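Rules for handheld gripper sessions, what do you use?
Posted in: Good practice / Data collection

gweerakoon
13 April 2023
We're rewriting our one-page rules for operators who record kitchen tasks with handheld grippers. The old page came from Nadholm and was meant for a fixed arm, so half of it doesn't apply. What I have so far:

Check the pads before each session. Wipe, look for tears, swap if the ridges are worn.
Cables go down the side of the body and never across the front.
Appliance doors start in the position written on the task card.
Markers are not touched once the station is set.
Second person stays out of reach of the operator while recording.

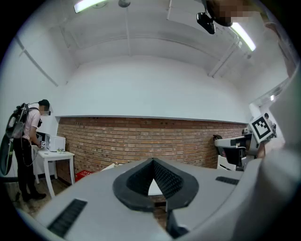 The one I can't settle is session length. The draft says 19 minutes and then a break with the backpack off. Our operators say that's too short for microwave tasks, where resetting the table eats a lot of the time.
Gayan Weerakoon

drarkex
Keep the break. Shoulders go before hands do, and tired people start swinging the gripper into the door. We log contact with appliances and it climbs late in the session.

mill_and_lathe
Disagree on a fixed number. We tried a timer at Lüthi and people rushed the last task to beat it. Now it's 7 tasks, then straps off. Same rest in the end, cleaner recordings.

drarkex
Seven short tasks or seven long ones? A task count means nothing if one card is "close the door" and the next is "clear the whole table."

mill_and_lathe
Fair point. We group cards by length. Takes one person a morning to set up.

jpearce
I went through 1,711 of our recordings in July looking for throwaways. The biggest group was markers that had been moved and put back slightly off. I'd make that rule stronger: if a marker is bumped, stop, write it down and recalibrate. "Not touched" doesn't tell anyone what to do after it happens.
Jordan Pearce

gweerakoon
Good, I'll add that. How often do you swap pads?

jpearce
Every 2,000 grasps on the Vadoto ones, sooner if the surface looks smooth. Write the date on the back of the pad.

drarkex
We go by looks only. A count is no use if someone spends a day picking up sponges.

gweerakoon
I'll put both in and let the station lead decide. For breaks I'm going with grouped cards and 19 minutes as the upper limit. Will post the page when it's signed off.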